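Subject: Re: [hallham-lodgers] Sheets, and how many sets is sane
Date: May 28, 2023

On the sheets question, one of our members in Drundel wrote:

> We're getting ready to let our back bedroom for the first time,
> starting in June. I have two sets of white sheets and my sister
> says I need at least five. Also, is white a mistake? Everything
> I read says white, but I have visions of mascara and red wine.
> And do you all do duvets or blankets? Sorry if this has been
> asked a hundred times, I couldn't get the archive search to work.

Nobody can get the archive search to work, don't feel bad! I think it gave up sometime last year.

OK so, five sets is too many for one bed. Your sister must have a very big closet. I run on three: one on, one in the wash, one folded and ready in case of a spill or a same-day turnover. I did two for my first season and it was fine until the dryer quit on a Saturday and I was standing in the hall with a hair dryer pointed at a fitted sheet. Third set bought on Monday.

White, yes, I'd stick with it. I went through a phase of nice dusty blue ones and they looked tired after one summer because you can't bleach them, and then you've got a faded bottom sheet with a newer top sheet and it looks like you found them on two different curbs. With white you can replace one piece at a time and mostly get away with it. Mascara comes out with plain dish soap if you catch it before the wash. Red wine I have no magic for. I charge nothing for stains, I just figure one sheet a year is the cost of doing this, and it makes me a lot less grumpy.

Where I let myself have some fun is whatever goes on top. A plain white bed in a plain white room can feel a bit like a clinic, so I'm all for a silly blanket.

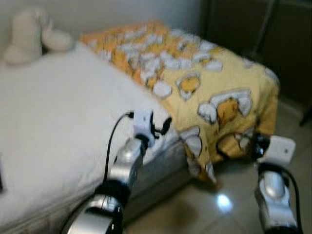

White fitted sheet, egg blanket.

People love a silly blanket, they mention it in the guest book way more than they mention the towels I spent real money on. (The towels were from Dolto and they shed like a golden retriever for the first 16 washes. They're good now. I still resent them.)

On duvets vs. blankets, I switched to blankets and I'm not going back. Wrestling a duvet into a cover on your own is a workout, and a lot of guests are too hot under one anyway. I put one blanket on the bed and a second one in the closet with a little note on the shelf. In winter I add a quilt. Whatever you buy, check that it fits in your own washer with room to tumble. I had a gorgeous heavy one that I had to drag to the laundromat in Hallham every time, and with parking and quarters it was eating my whole Sunday.

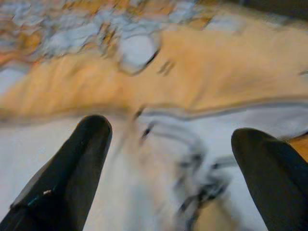
Thread count is mostly marketing as far as I can tell. I paid up for a 500 count set once and it felt slippery and pilled at the feet by fall. The cheap percale set I bought for $37 is on its fourth year. Wash warm, skip the fabric softener (it builds up and goes kind of waxy), and take them out while they're the tiniest bit damp so you can smooth them on the bed by hand. I don't iron. I did iron once for a couple on their anniversary and they didn't notice, so that was that.

Couple more things while I'm here:

Get a zippered mattress protector, the kind that goes all the way around. The pad kind slides. Mine is a Cui and it's a little crinkly the first week but it quiets down.

Buy fitted sheets for the depth of your mattress. Measure it! With the protector on! I skipped that and spent a whole season with corners popping off at 2 in the morning, or so I was told at breakfast.

Mark your sets. I put a dot of laundry pen on the hem tag, one dot for set one, two for set two and so on, so they wear evenly. My husband calls it the domino system.

And leave more time than you think for the turnover. I can do the room in nearly 60 minutes now but the first few took me all morning, mostly from walking up and down the stairs for things I forgot. Keep a basket up there with everything in it.

Does anybody have a good source for plain pillowcases sold without the sheets? Mine always go first and I've got a stack of orphaned flat sheets I'm using as drop cloths. I asked at the linen place in Drundel and they'd only sell me the whole set.

Good luck with your first guests, write back and tell us how it went

--
hallham-lodgers mailing list
To leave the list, reply with LEAVE in the subject line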